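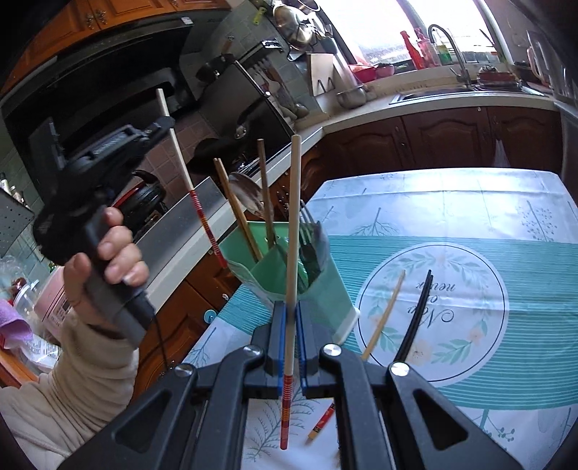 Drirklow Community Kitchen: Progress Report

Friday, February 9, 2018

This report covers the first half of the grant period. The kitchen opened to the public in July and has run a shared lunch every week except during the holiday closure. Spending is on plan apart from the items listed under Money.

Lunches

We now serve lunch on 2 days a week, as agreed in the original proposal. The second day started later than planned because the hot water heater had to be replaced first. Meals are cooked on site and eaten at long tables, with people serving themselves. Soup and rice dishes have gone over best. Baked pasta was dropped after a few tries since the oven is too small to get it all out at the same time.

We had expected mostly older residents. In practice the Cusbridge bus stops outside just before noon, and a good number of parents with young children come in off it. We bought two used high chairs and moved the coat rack to make space for strollers.

Cooking classes

The Otus course (basic cooking on a small budget) has been taught 3 times. Each course has 8 places and all were filled. Two people left the second course when their work shifts changed, and we let them finish with the third group. Recipe sheets are being rewritten in larger type after several requests.

Table settings and small equipment

Spoons, forks and chopsticks are kept out on the tables in upright holders, so people can take what they need. This has cut down on traffic at the serving counter. We still need more soup bowls, and the lids for the storage tubs do not fit well.

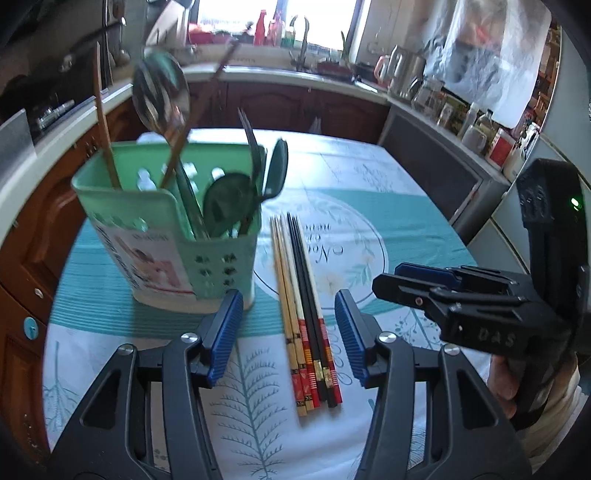
Money

The water heater came in $300 over the quote due to extra pipe work. We covered this from the line for printing, which was underspent. No other line has moved. Food costs rose a little in the winter when the Mabula farm share ended for the season and we went back to buying vegetables at store prices.

Problems

The back door sticks in wet weather and the landlord has been told twice. Parking is tight on lunch days. The sign-up sheet for classes gets lost, so we are moving it to a binder at the front desk.

Next steps

Start a fourth Otus course. Renew the farm share before the spring deadline. Get two quotes for a larger oven and send them to you with the next report, along with the receipts for the water heater.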